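Wanted: opening acts and door help, Fallex back room nights, Plelmont

Bands, duos, solo people with a loop pedal – read on.
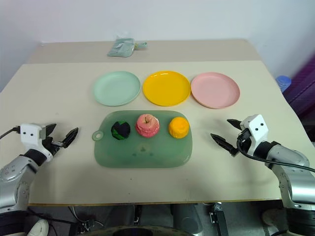
Yevhen Nazarenko says do it even if you've only got twenty minutes of songs, he did it last spring with eighteen and they let him play one twice. So that's the bar.

We run live music in the back room at Fallex, Farnatdale end of Plelmont, over the old print shop. Starting again in June after the stairs get fixed. Three acts a night, early start, done by 11 pm because of the neighbors upstairs. Looking for openers for the whole summer run plus two people to work the door and one to help with sound.

OPENING ACTS

Any style as long as it works in a small room. Last season we had slide guitar, a choir of five, noise stuff with tape machines, and a very good country trio from out past the quarry. Metal is fine but talk to us first about the drum kit. The room is long and low and the cymbals come right back at you.

Set is 25 to 30 minutes. Please not 45. We had that problem.

Pay is 200 per act, not per person, cash on the night, same for everybody who opens. Headliner is a separate deal. If you're coming from out of town we can add a bit for gas, ask before the night and not after. You keep everything from your own merch table. We supply the table, you bring the lamp, it's dark back there.

What we have: small PA, two monitors, four vocal mics, stands (one is held with tape), DI boxes, bass amp, upright piano that was tuned in the winter and is still mostly OK. No guitar amps, bring yours. No backline drums except by arrangement.

Load in is 5 pm from the alley, not the front. The front is the barber's and he gets mad. Soundcheck in reverse order so openers check last and leave their gear up.

Room holds 167 standing. Most nights we get less then that, a rainy one can be forty people and they all sit down. Play for them anyway.

DOOR

Two people, alternating or together, up to you. Hours 6:30 pm to 10:30 pm. Taking tickets, stamping hands, guest list, being polite to the guy who says he's on the guest list. Pay is by the night and we'll tell you the rate when you write, depends if you also do coat check. You need to be 21 because of the bar. Some lifting, chairs mainly.

Door people see the headliner for free, obviously, and can bring one friend.

SOUND HELP

You'd be working with Piątek at the desk. Need somebody who can coil a cable properly and knows what a ground hum sounds like. Students OK. No need to have mixed a full show, you will be doing it by August anyway. Ear plugs are in the drawer.

HOW TO APPLY

Bands: send two songs, links only. No attachments please, the mailbox filled up last year and we lost a lot of stuff, about 400 emails. If you wrote to us then and never heard back, sorry, send again. Live recordings are better than studio ones, phone recording is fine. Say how many of you there are, what you need plugged in, and which weeks in the summer you can NOT do. Also a line or two on who you are. Skip the long bio.

Door and sound: just a short note with a phone number and when you're free.

Drop a note through the slot if you don't do email – Fallex, 558 Mill Street, side door, mark it "back room". We check it when we check it.

We listen to everything. Takes a while, three weeks maybe. If it's a no we'll say so, and you can try again for the fall. We don't book two acts that sound the same on one night so sometimes a no is only that.

Couple more things. No pay to play, no ticket quotas, you don't have to bring a crowd. Telling your friends would be nice. All ages until 9 pm with an adult, so keep that in mind if you go on first. Stairs only, no elevator, the piano is not moving and neither is the bar. If stairs are a problem for someone in your band tell us and we'll work out something for the load in, there is a ramp to the ground floor room and we've done quiet sets down there befoer.

First listening round is in May, slots for June and July get filled from that. August is a bit more open. Headliners are booked already, list goes up on the side door once the last one signs.

Questions to the same address, put "opener", "door" or "sound" in the subject line.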